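Fumton Opens Its Doors: Come Spend an Afternoon With Our Household Robots

FOR IMMEDIATE RELEASE
Ikummont, 06/10/2019

I've written a fair number of releases for Fumton over the years, and most of them were about floor space or new hires. I get to write a fun one this time! We held our first open house for the home robotics program this spring, people kept calling to ask when they could come, and so we're going to do it again, bigger, with more chairs and (I promise) better coffee.

A little background first. Fumton has been building automation for warehouses for a good long while. Our Tavex project is the part of the company that works on chores at home: picking up, putting away, carrying things to the trash. Petrauskas, the furniture dealer two blocks over from us, has been our partner on it from the start, and they helped us plan the March open house and lent a hand with the guest list.

We set out 163 chairs for that one and had people standing along the back wall by the second demonstration. Some of them were engineers. A lot of them were neighbors who had seen the sign and wandered in, and I have to say those were my favorite conversations of the day. One woman wanted to know if a robot could find her glasses. A boy in a baseball cap asked the same question four times in slightly different words until he got an answer he liked, and I think he should come work for us.

What surprised me most was how quiet everybody got once the arms started moving. I had a whole speech ready to fill the gaps and I barely used it. Folks leaned in, they whispered, they pointed things out to each other. When a grip missed, there was a groan from the whole room, and when the next one held, you'd have thought somebody had scored a touchdown.

We like to run our demonstrations around real furniture, the heavy, carved, comfortable kind that people have at home. A bare lab bench is easy going for a robot. A living room has chair legs and patterned carpet and shiny tabletops, plus soft stuff like plastic liners that fold and crinkle and throw the light back, and that's the work we want visitors to see up close.

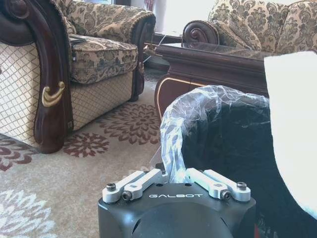 Do I need to know anything about robots to enjoy a visit?

Come as you are. Our guides explain everything in everyday words, and the best questions in March came from people who had never seen a robot arm outside of a movie.

So, what's on the program this time? Each visit starts with a short welcome in the front hall, then you'll go through to the demonstration rooms in small groups. You'll get to watch household tasks being done at normal working speed, which is slower than you might expect (a person would be done and on the couch already). After that there's a talk on how we teach a new task, and plenty of time to stand around and ask the team whatever you want. I'll be there too, most likely near the cookies.

We've also opened up a new part of the building. The Tavex wing covers 4,000 square feet, and 3,000 of that will be open to visitors on the day. The rest is the repair shop and storage, and there's a window into the repair shop so you can still peek in at whatever is in pieces that afternoon.

For the people who like a number, the Tavex team logged 2,658 practice runs between the March event and the day I sat down to write this. We'll have the log out on a table for anyone who wants to page through it, missed grips and all. I flipped through it myself and got completely absorbed in a string of notes about bag handles.

Admission is free and kids are welcome with a grown-up. Please sign up ahead of time through the Fumton front office so we can put you in a group. Parking is behind the building, and the side entrance has a ramp. Reporters who'd like time with the engineers should mention it when they sign up, and we'll set aside a slot before the first group goes in.

About Fumton
Fumton designs and builds automation equipment in Ikummont. Its Tavex project develops robots for household tasks in partnership with Petrauskas.

Media contact: Fumton front office, Ikummont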